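Tukeck Play Kitchen Set, Mint and Lavender
Item no. 1856
In stock, ships in 4 days

I've been selling pretend-play stuff through my little shop, Ruddock, long enough to get picky about play food, and this is the set I keep coming back to. It's the one I put out on the table when somebody wants to see how the pieces look next to each other, and I end up fiddling with it myself every single time!

The dishes come in soft colors (mint green, a pale lavender, light blue) and the food is bright, so kids can spot the strawberry from across the room. I love that mix. The older Evel set we used to carry was all primary colors and it gave me a bit of a headache, to be fair to Tukeck.

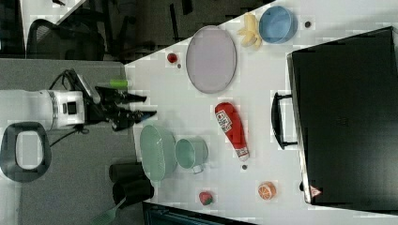
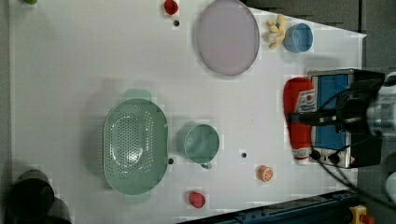

Dishes and play food on the white table, ketchup included

Now, about that ketchup. It's the piece people email me about the most, usually asking if they can buy a second one because two kids want it at once. You can! Spare bottles are listed on the Stinard parts page along with the mug and the colander, and they go in the same box as your order if you add them before checkout.

The colander is my own favorite. It has proper rows of holes and it's big enough to hold a good pile of fruit, so "washing the strawberries" can go on for most of an afternoon (ask me how I know). The orange slice has the segments marked on it, a small thing, but my nephew noticed right away and wanted to know where the rest of the orange went.

A few bits people ask:

Cleaning: warm water and a drop of dish soap, then leave everything on a towel. I don't put mine in the dishwasher.

Storage: no box with a lid, sorry. I use an old shoebox at home and it all fits if you put the plate in first.

Toaster oven: sold separately, item no. 183. I get asked if it heats up, and no, it's a toy, the cooking is all pretend.

Returns: 15 days from delivery, and please check under the couch for the strawberry before you pack it up.

Colors can shift a little between batches, mostly the lavender. If you're matching a set you already own, send me a note with your order and I'll hold pieces up side by side before I ship.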